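4. Setting up the Stisero table extension

Read this section before you add the leaf. The extended table seats two more people. The leaf and top together carry up to 260 pounds, spread evenly. Do not sit or stand on the leaf.

4.1 Fitting the leaf

1. Clear the tabletop and take off any cloth.
2. Release the 2 latches under the top.
3. Pull the ends apart until the rails stop. This is easier with one person at each end.
4. Lower the leaf onto the rails, pins facing the fixed end.
5. Push the ends together and close both latches.

Caution: Keep fingers out of the gap while the ends are closing.

Note: If a latch will not close, open the table again and check that the pins line up. Do not force it. 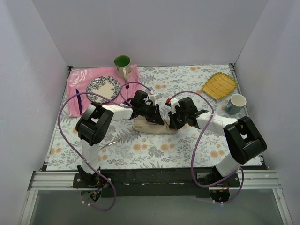

4.2 Protecting the finish

The top is oiled at the factory and needs almost 300 hours to harden fully. Until then, keep it dry and leave it uncovered overnight. After that a cloth can stay on from one meal to the next, but lift it now and then so the wood gets air. A printed cloth, such as one with ferns and orange blossoms, should be washed once on its own before first use, as new dye can mark the oil. Put a placemat under each plate as well - a thin cloth will not stop heat from a warm dish.

Wipe up spills right away, then dry along the grain.

Caution: Do not use wax polish or spray cleaner. Both leave a film that the Stisero oil cannot soak through.

4.3 Storing the leaf

Store the leaf flat in its bag, away from heaters. Do not lean it against a wall.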